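"I kept the shop open until the last week"
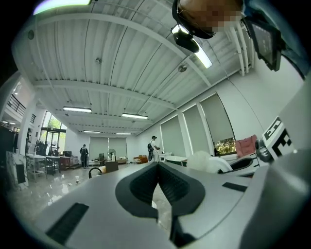

A head strap with a small black unit on it.

Rodel Belmonte ran a print shop for 17 years before the new public order law came in. He printed menus, wedding cards and, at election time, leaflets for anyone who paid. Under the law, a printer can be charged over the wording of a leaflet even if he did not write it.

"I read it three times," he says. "Then I asked a lawyer, and he had read it three times too. He could not tell me which words were allowed."

He stopped taking political work the same day. Two customers shouted at him. Others said they understood and did not come back for their menus either.

In May two officers asked to see his order books going back six years. They were polite, he says, and stayed for most of an afternoon. They took nothing. He began throwing out proofs that evening, including some for a school concert.

"My wife asked what was wrong with the concert. I said I didn't know, and I put it in the bag."

The family left with 6 suitcases. His business partner, Benjie Talavera, stayed to sell the presses and was questioned twice about old customers. He has not been charged. The two men speak most weeks, mainly about football and their children.

"We don't talk about the law on the phone. He knows what I think."

Belmonte's application to remain is still open. He has had one interview, which lasted 9 minutes, and a letter saying more papers may be needed. The fee for the family was 900, paid from the sale of the van. Until there is a decision he can work but cannot register a company, so he does shifts at a packing firm and helps a neighbour with her accounts.

Asked if he would go back should the law be repealed, he takes a while to answer.

"To visit, yes. My mother is there. To open a shop, I would want to see an election first, and see who printed the leaflets."

His next appointment has been moved twice. He keeps the letters in a folder by the front door.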